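I changed the fingertips on the left arm in October, and I should have done it sooner. The old pair had lost most of their bite. Thin cotton was fine, but jersey knit slid out as soon as the arm started to lift.

The cell is small: two arms, a padded surface and the folding program, which we call Faseo. Marichka Pasichnyk wrote most of it and I look after the hardware. Fingertips come from Gemetti in packs of 10. They go on with two screws each, and the screws get a drop of the weak threadlocker. I used the strong one once and lost an evening to it.

After new tips go on I run the close test 100 times with nothing between them, then reset the zero for the gripper. The left one was off by 4 counts. I also pull on each connector by hand – gently – and check that the cable has enough slack with the wrist turned all the way over. Then I put laundry down and let it work.

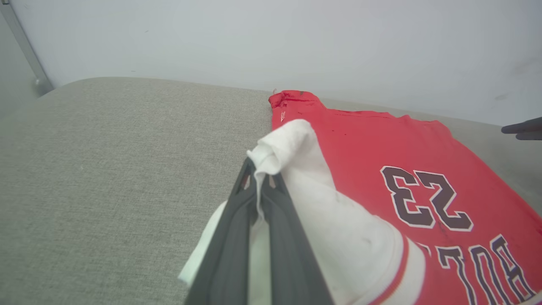
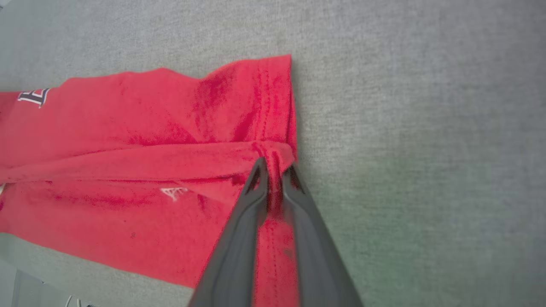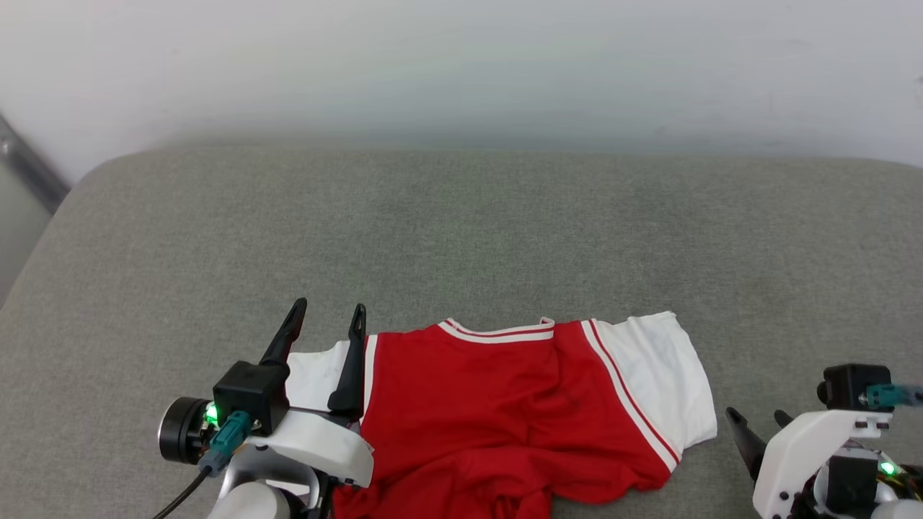
Red fabric in the grippers' work area, wrist views first, then the view from above.

I like jerseys for this. The printing is stiff and the rest isn't, so the cloth never bends where you expect. Hems are harder again. If the grip force is too low the top layer comes away alone, and if it's too high the motor warms up after 40 minutes and the readings drift. I settled on the middle setting and wrote it on tape inside the cabinet door, next to the one for the Domalach arm we had before.

The right arm still has its old tips. Ibrahim has another pack on order, and I'll do that side when it comes.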